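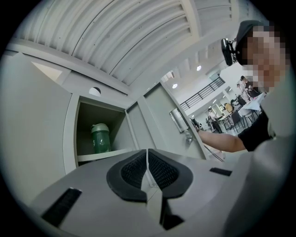
4.3 Setting up the locker task with the Drovar hand-held grippers

Allow 13 minutes for the first set-up. One person wears the head camera and works the grippers.

1. Wipe the finger pads with a dry, lint-free cloth. Do not use solvent on the dark grey pads.

2. Close each gripper fully and look along the gap. The pads should meet evenly from top to bottom. If they don't, see 6.2.

3. Fit the head camera and tighten the bracket by hand.

4. Check that the marker on each gripper is clean and lies flat. Replace any marker with a lifted corner.

CAUTION: Keep cables clear of locker doors. A door can pinch a cable at the hinge.

5. Stand about 70 cm from the cabinet, facing the doors.

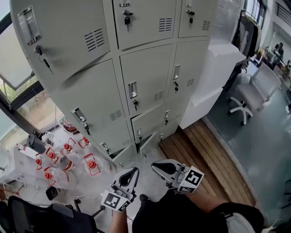

6. Look down at both grippers and hold them still for 5 seconds. The status light turns green once both markers are found.

7. Open and close one locker door as a trial, then play back the recording. Both markers should be readable at the start.

NOTE: Leave keys in the locks while recording. Tag spares and store them away from the work area.

8. Recalibrate after every 300 recordings, or after any drop. Enter it in the log.

Section revised 14/02/2023, D. Halim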